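About us

Gralirer is a shared workshop in Wadstead where members build robots for the home. My name is Vlasta Begović and I opened it with a loan of 915 pounds and one old bench drill.

Our main project is called Kos. It is a small machine on wheels which must learn to carry a basket from one room to the other. We are now at version 4. The frame is our own work, and the motor boards come from Pirkanetti.
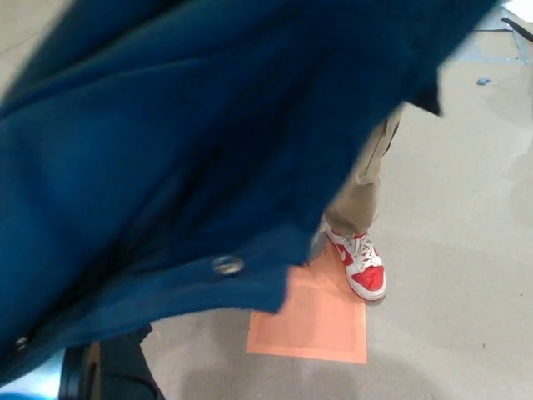 Kos weighs too much still, and its turning is slow. In January we changed the battery for a lighter one and we lost some minutes of driving, so this part we will do again.

Members pay monthly and may use all tools after one evening of instruction. You do not need to know programming. If you wish to visit, please write to us first, and ring the lower bell.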